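How moths jam bats

Mirko Amato
8/16/24

Some tiger moths answer a bat's sonar with clicks of their own. The clicks come from a pair of ridged plates on the thorax, called tymbals, which buckle when a muscle pulls on them and snap back when it lets go. Each ridge gives a separate click, so a single pull makes a short train of them.

There are two main readings of what the clicks do. One is a warning: the moth tastes bad, and the bat learns to link the sound with the taste. The other is jamming. A moth that clicks fast enough puts false sounds into the window when the bat is listening for its echo, and the bat gets the range wrong by a small amount. Both have support, and they apply to different species.
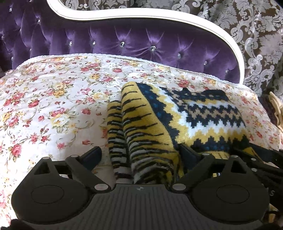
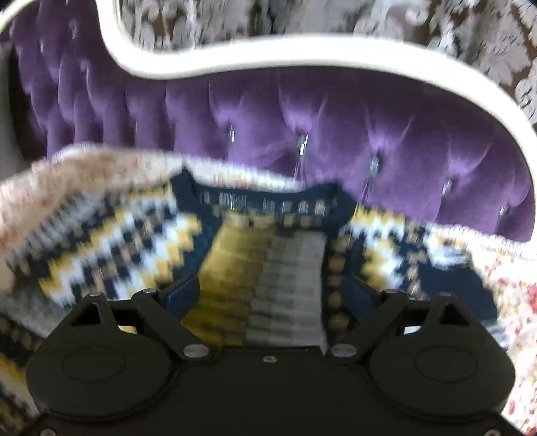

I spent 16 nights in June with a bat detector at the edge of the Bundberg woods, trying to record the exchange. The microphone sat on a pole and the recorder saved a file each time the level passed a set threshold.

The recorder saved 54 files with a feeding buzz, the rapid run of calls a bat makes just before it reaches its target. Of those, 19 had extra clicks that did not fit the bat's own timing. I can't rule out a second bat in all of them. Leaf noise accounts for some of the rest.

The next step is a second microphone, set a few feet from the first, to get the direction of each click from the arrival times. I also want to lower the trigger threshold, even though it will fill the card faster.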